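# Can a robot clean my room yet?

I get this question a lot. Kids ask it when I visit schools, my nephew asks it every time he's told to pick up his socks, and a girl named Ronja Kvam once mailed me a whole page about it, with a drawing of a robot carrying a laundry pile taller than she was. So let's talk about it!

The short answer is no. Sorry, Ronja. The longer answer is a lot more fun.

## Machines that already do chores

You probably have a few helpers at home right now. A dishwasher is a machine that does a chore. So is a washing machine. We don't usually call them robots, but they work all by themselves once you press the button.

Look at how much *you* do, though. You carry the dirty plates over. You scrape off the leftover peas (or you're supposed to). You fit the bowls in so they don't bang together, and later you put everything back in the cupboard. The machine does the washing part inside its own box, and people do all the bits before and after.

Some homes have a round robot vacuum too. Mine is called Flimel, and it is very good at floors and very bad at shoelaces. It ate one in May and I had to turn it upside down and pull the thing out with tweezers.

## Easy for you, hard for a robot

Try something for me. Close your eyes and reach into your pencil case. Find the eraser. Now pull out a pencil.

How did you know which was which? Your fingers told you! The skin on your fingertips feels edges and softness and slipping, and your brain sorts it all out before you've even thought about it. You've been practicing since you were a baby grabbing at everything and putting it in your mouth.

A robot starts without any of that. It may have two stiff fingers that open and close like tongs, and a camera to look with. It has to work out where the thing is, which way it's facing, where to grab it, and how hard to squeeze. If it squeezes too softly the thing drops. Too hard, and goodbye potato chip.

Hard, solid things that stay the same shape are the easiest. A wooden block is a block from every side. But a sock? A sock can be flat, or rolled up, or inside out with its toe stuck in the heel. It's the same sock every time, and it never looks the same twice.

## Floppy stuff

Robot people have a fancy name for floppy things. They call them "deformable objects," which means things that change shape when you touch them. Socks, towels, bread dough, shoelaces, spaghetti, bags, string.

And wires! Wires are some of the trickiest. Inside a toy car or a lamp or a washing machine there are often little bunches of wires, with plugs or metal ends so they can be joined to other parts. A bunch like that is called a wire harness. It can have a black wire, a red wire and a yellow-and-green pair twisted around each other, with white tape holding them all together in the middle and loose ends pointing wherever they like.
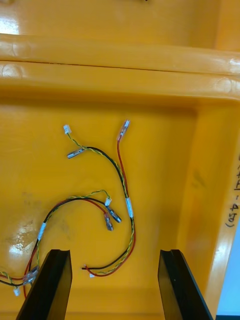

Think about picking up just one. You'd pinch it near the tape, give it a little shake if it was hooked on its neighbor, and turn it around until the plug faced the right way. You wouldn't even stop talking to your friend while you did it.

For a robot, every one of those steps is a puzzle. When you lift a wire in the middle, the ends swing. When you lift it by the end, the middle droops. Shiny surfaces can make trouble as well, because a bright spot of light can hide what's underneath from a camera. And clear plastic is a real pain, as anyone who has ever walked into a glass door knows.

## So who does it in factories?

Lots of the time, people do. Big robots are great at jobs like welding car bodies, where the same heavy part turns up in the same place over and over. They can do that all night without getting bored.

I asked my friend Kadir Yazıcı about this. He used to put wiring into ovens at a company called Van Acker, and he told me his record was 71 ovens in one shift. I asked if a robot could have done it.

"The lifting, sure," he said. "The wires? I'd like to watch it try." Then he tied his shoe with one hand, just to show off.

## How do they get better?

Practice, same as you. One way to teach a robot is for a person to steer it through a job many, many times, and then let a computer look for the pattern in all those tries. If you learned to ride a bike in 16 tries, you did great. A robot might get 1,211 tries at picking up a towel and still be a bit rubbish with a different towel.

That last part is the big problem. Your home is full of different towels. Your room looks different on Friday than it did on Monday, and the robot has never met your stuffed giraffe.

I do think it will happen someday, one chore at a time. I'd guess folding towels will come before tidying a whole bedroom, because a bedroom has everything in it at once — socks, books, half a sandwich, a puzzle you don't want anybody to touch.

## Try it yourself

Be the robot! You'll need two wooden spoons, a sock, a shoelace and a block.

1. Hold one spoon in each hand. Those are your robot fingers.
2. Pick up the block and put it in a bowl.
3. Do the same with the sock.
4. Now the shoelace. Try to lay it in a straight line on the table, using only the spoons.
5. If you're feeling brave, close one eye and do it all over again.

My best time for the shoelace is 75 seconds, and I used a word I can't print here. Ronja, if you beat me, write back and tell me how you did it!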